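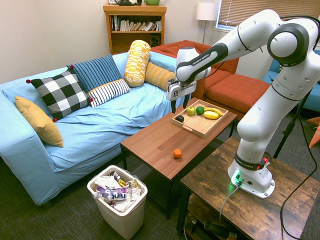
Jitendra Tiwari asks whether a landlord can make him pay for repainting a living room after a three-year lease. He moved out of a Bollero unit in March, and they want to keep most of his deposit for "full interior painting." The walls had a few nail holes and one scuff behind where the couch was. He did not smoke and had no pets. His lease says the unit must be returned "in original condition, normal wear excepted." He wants to know if it is worth fighting or if he should take what they offer.

Srivastava
Small nail holes and light scuffs are usually treated as normal wear. Most places figure that interior paint has a limited life, often two to five years depending on the state, so after three years the old paint may not be worth much even if you did damage it. Ask them in writing for an itemized list with the painter's invoice. Send it by certified mail and keep a copy. Many states set a deadline for returning a deposit or sending the list, and a landlord who misses it can lose the right to keep any of it. Look up "security deposit" with your state's name and read the statute itself. It is normally short. If they don't budge, small claims is cheap and you don't need a lawyer. I filed against my old place on Adgate and waited 11 weeks for a hearing. They settled the morning of.

Skesine
did you take pictures when you moved in? if not good luck. mine charged me for 8 holes and I only paid $43 so I just let it go

Adgate
Check your move-in checklist too. If the walls were already marked "fair" on that form, send them a copy with your letter. I would give them some 11 days to answer before filing.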